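3.2 Materials and setting

The study ran at two community clubs, Bornis and Fulluvik, that teach chess to adults who have never played. Both clubs used the same nine-week course, written by Linnea Hägglund for the Jonbridge adult learning program. The course had been taught there before, so teachers needed little extra training. A total of 162 learners signed up, and all of them filled out a short form on age, schooling, and earlier contact with board games. People who already knew how every piece moves were placed in other classes and are not part of the sample.

Lessons in the first condition began with the full starting position. Lessons in the second condition began with a bare board, and the learners spent the opening part of the course on squares, files, ranks, and diagonals before any piece was put into play (Figure 2). We call these the "full start" and "board first" conditions. Earlier work on beginners has mostly looked at openings and simple mates, and says little about how people learn the board itself.
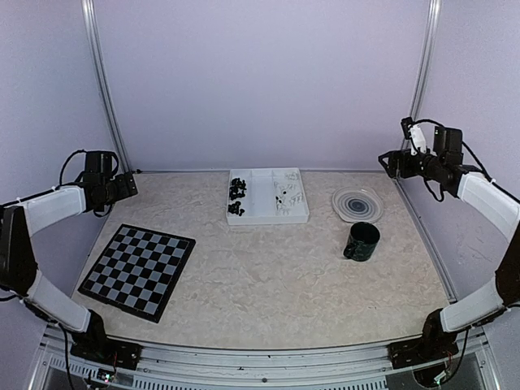
Figure 2. Chessboard with no pieces on it; black pieces in a compartment of the white tray.

In the board first condition, the teacher named a square and the learners pointed to it. Naming was done from both sides of the board. Once a learner could find squares without reading the letters and numbers aloud, the rook was brought in, then the bishop, then the queen. The knight came last among the pieces, as Hägglund's course notes advise. Pawns were taught in a separate lesson.

Each lesson lasted 80 minutes with one break. Teachers kept a log of questions asked by learners, and these logs were later coded by two readers using the Marinho scheme. Where the readers disagreed, Sverre Nygård made the final call. Questions about club matters, such as parking or fees, were left out.

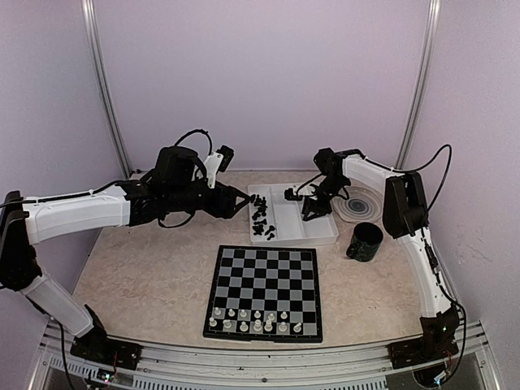
The main test was given in the last week. Learners saw a position for a short time, then rebuilt it from memory on a second board. A piece counted as correct only if both its type and its square were right. A second test asked learners to list all legal moves for one marked piece. Scores on the two tests were added, with a top score of 300.

Learners who missed more than two lessons were kept in the sample but marked in the data. We report results with and without them in Section 4.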